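The Ferry to Mahuika

Part One

Hayley Lambert missed the early ferry, so she sat in the waiting room at Jernatville and read her mother's letter again. It was five pages long and most of it was about the roof. The last page said the house was sold and that she should come before June if she wanted anything.

The man at the ticket window was eating a boiled egg.

"One for Mahuika," she said.

"Return?"

She had to think about it. "Yes. Return."

It came to 13 dollars. He pushed the ticket under the glass and went back to his egg.

The crossing was rough past the point. Hayley stood outside with her hood up and tried to make a list in her head. The blue lamp. Her father's atlas, if her brother had left it. She couldn't think of anything else, and she had lived in that house until she was nineteen.

Her mother met her at the dock in the old truck. They talked about the weather and then about the buyers, a couple from Trornico with two small boys.

"They want to take out the kitchen wall," her mother said.

"Do you mind?"

"It's their wall."

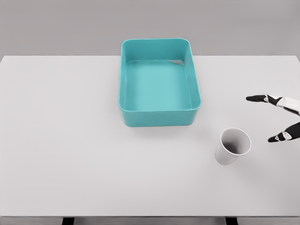
Part Two

The atlas was on the shelf in the back bedroom. Her father had written in it with a pencil, small notes next to places he had never been. Beside one mountain he had put 1468 and nothing more. Hayley didn't know if it was a height or a year.

"Did he ever say what these were?" she asked.

Her mother held the page up to the window. "He liked to write things down," she said. "I stopped asking — oh, years ago."

They ate soup standing at the stove. The chairs had already gone. At four Hayley put the atlas in her bag and the lamp under her arm, and they drove back down the hill with the heater on.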